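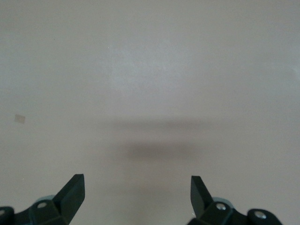 Most advice about work surfaces begins with material: stone, laminate, timber, steel. Colour and finish get a paragraph near the end, if they get one. I think the order is wrong. A matte light grey, with a little warmth in it, does more for daily use than any hardness rating, and the reason is contrast. A speck of white dust shows up on it. So does a small tan patch the size and shape of a bit of tape, lying slightly crooked, which on a speckled pattern would stay put for a year. Reflected light spreads into a soft patch with no hard boundary, so there is no glare to work around.

The usual objection is that such a surface shows everything. Reshma Van der Merwe, who fitted out the shared workroom at Unley, put it to me that people prefer a busy pattern on a bench that gets heavy use. They do prefer it. The pattern hides crumbs, glue and pencil marks, and the bench is then wiped by schedule instead of by need. I count that as a fault in the bench.

Gloss is the worse choice again. A polished top throws back the ceiling light in a hard spot, and small clear items -- washers, beads, offcuts of film -- vanish inside it. On a matte finish, shadows stay soft and the eye can sort a shadow from a stain.

There are costs. Matte finishes hold grease from the hand, and some will burnish if scrubbed with a coarse pad. A damp cloth and plain soap will deal with most of it. Adhesive residue should be lifted with a plastic scraper held low, never a blade. Ashton Doolan charged me $300 to refinish a top that I had scraped with a blade, and the repair is still visible at one corner.

My own bench is 2000 mm long, and I would choose the same grey for it again. I would order the next one without the decorative edge strip, where dirt collects and a cloth does not reach.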